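Eken Folding Work Table, White

Item group: Workshop and Craft Furniture
Sold by: Carrasco Supply, Prorkville
Availability: In stock, ships from our Varninham warehouse

The Eken is a plain rectangular work table for people who sort, pack, repair or assemble things by hand. It has a flat white top, four folding legs and no drawers or shelf underneath. We have carried it since the shop moved to Prorkville, and it is still the table we use on our own packing line.

The top is wipe-clean and has a low-glare finish. Small parts show up well against it, which helps if you work with screws, beads, fuses or watch parts. The edges are rounded over so they don't dig into your forearms during a long session.

Eken tables can be used singly or pushed together to make a longer bench. The legs sit in from the ends, so two tops will meet without the feet getting in the way. A pair of joining clips is included with every table. They slide into the rail under the top and lock with a quarter turn. No tools are needed.

Many customers keep bins and trays on the top. Shallow trays with raised walls are a good match. They keep loose parts and wire leads from wandering, and you can lift out a whole tray at the end of the day.

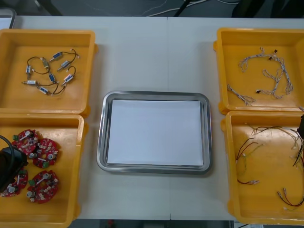

Specifications

Height: 80 cm, fixed
Depth: 700 mm
Top: white, low-glare
Legs: steel, powder coated, folding
Weight: 13 kg
Feet: rubber, replaceable
Joining clips: 2 included
Assembly: none

Setting Up

Lay the table face down on a blanket or a clean floor. Pull each pair of legs up until the brace clicks. Turn the table over with a second person if you can, and check that both braces are locked before you put any weight on the top.

If the floor is uneven, unscrew the foot on the short corner by a turn or so. Don't wedge the legs with cardboard. It packs down and the wobble comes back.

Cleaning

Use warm water and dish soap on a soft cloth. Rubbing alcohol is fine for ink and flux. Avoid scouring powder, acetone and anything sold as a paint stripper. Hot soldering irons will mark the top, so use a stand and a silicone mat.

Spare Parts

Feet, clips and leg braces are sold separately and are kept on the shelf at Varninham. Replacement tops are made to order and take longer. Please have the code from the sticker under the rail when you call.

Delivery and Returns

Tables ship flat in a single carton. Check the corners before you sign. Unused tables can come back to us in the original carton, and the return freight is yours unless the table arrived damaged.

Customer Comments

"Bought a pair in March for my clock repair room. Solid enough for a small vise. The clips were stiff at first but have loosened up." Róisín Hegarty

"Good height for standing, a little tall for my old chair. I bought a stool." Úna McGrath

Related items: Eken joining clips, Eken replacement feet, silicone bench mat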